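Wirov Refurbishment
30/08/2018

1/ Today we are publishing a short account of how automation has been introduced at our Wollel site, where returned office computers are taken apart, checked and made ready for reuse. Staff, customers and partner firms have asked for it.

2/ Wollel employs 116 people. Of these, 44 work on the dismantling and rebuild benches, and it is their work that the change affects most directly. No post has been removed as a result of it, and the agreement signed with staff representatives in August rules this out for the length of the present contract.

3/ Before the change, one person took a desktop computer through every stage: opening the case, removing memory and processor, testing, refitting, closing. The work is skilled, but a great deal of it is repeated, and our own health records showed wrist and shoulder complaints well above those of the packing hall.

4/ The robot cells were designed with Drasteck. Each cell takes over the picking and placing of small parts inside the case. Opening the case, freeing cables and deciding what is fit for reuse remain with bench staff.

5/ Three cells are now in daily use. Together they deal with about 1000 computers a month. Older models with unusual cases still go to the manual benches, and we expect this to continue.

6/ A new grade, cell technician, was created in the spring. It is open to all bench staff and carries a higher rate of pay. Training was provided by Cifuentes and took place in paid hours. Those who did not wish to apply have kept their grade and their shift pattern.

7/ Some concerns raised by staff were justified. The first shift plan left technicians alone with a cell for too long, and breaks were being missed. The plan was withdrawn and cells are now staffed in pairs - a cost we had not allowed for at the outset.

8/ Parts trays are printed on site. Bench staff draw up the layouts themselves, as they know which parts are easily mixed up and which are awkward to grip.
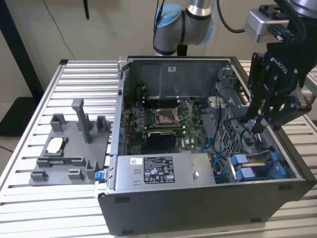 9/ Data from the cells is used for maintenance and for fault tracing only. It is not used to measure the speed of individual employees, and access is limited to the engineering office and the staff representatives.

10/ A review of the first year will be shared with all employees before any further cells are ordered. Questions may be sent to the Wollel site office - replies to those of general interest will be added to this thread.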